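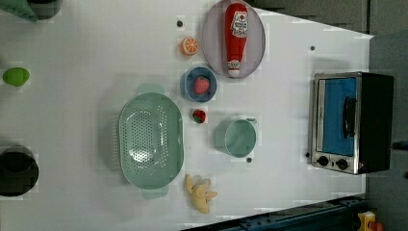 Hukgate_Mum replied:
I'd say keep it to one tub and put the rest in the loft. Ours went through a phase of wanting everything out at once and then played with none of it.

kellside2
Posted 11 November 2023

That was my thinking too, but my other half disagrees. We have a small front room, no garage, and a play kitchen with all the food that goes with it. Grandparents add to it every birthday. I want to rotate the toys, so half go away and get swapped over. He says it's a fuss and the children should have what they've been given. Does anyone do this and keep it up for more than a month?

plainflour
We did it for a year. Swapped on the first of the month, then when we remembered, then not at all. The stuff in the loft stayed in the loft and in the end I took it to the charity shop. So in a way it worked.

Renaud_Rd
I don't agree with rotating. Mine is four and knows exactly what she owns. If the pretend food goes missing she asks for it until it comes back. Small children like the same game over and over and I don't see the harm. Get better shelves.

Hukgate_Mum
Shelves are fine if you have the wall. The OP says small front room.

kellside2
One wall is free, 2 metres less the radiator. I looked at the Ditberg low unit with the pull-out trays. Has anyone got it? Worried about the trays tipping. 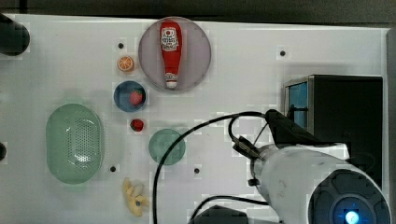 The other thing is sorting. If I do go for trays, do I split the food from the plates, or keep a whole "tea party" together in one? At nursery they keep it all together and it seems to get put away faster. At home I've been splitting it and I'm the only one who ever does it.

plainflour
Keep it together. A three year old won't sort by type.

Renaud_Rd
Split it. Mine learnt where things go within a week. Picture labels on the front help.

plainflour
Yours is four though.

tam_o_tidy
We have the Ditberg. Screw it to the wall, the fixings come with it. Trays are OK if they aren't overfilled. The bottom one sticks on ours and I rubbed a candle along the runner. Paid £20 for an extra tray, which I thought was steep.

Hukgate_Mum
£20 for one tray? I'd use washing-up bowls.

tam_o_tidy
They don't fit the runners. I tried.

kellside2
Thanks all. I'll measure again tonight. Probably going for the unit, food and plates together, and one box in the loft that he doesn't need to know about. Will ask the grandparents for books this Christmas.

Renaud_Rd
Good luck with the grandparents. Ours said yes to books and brought a till.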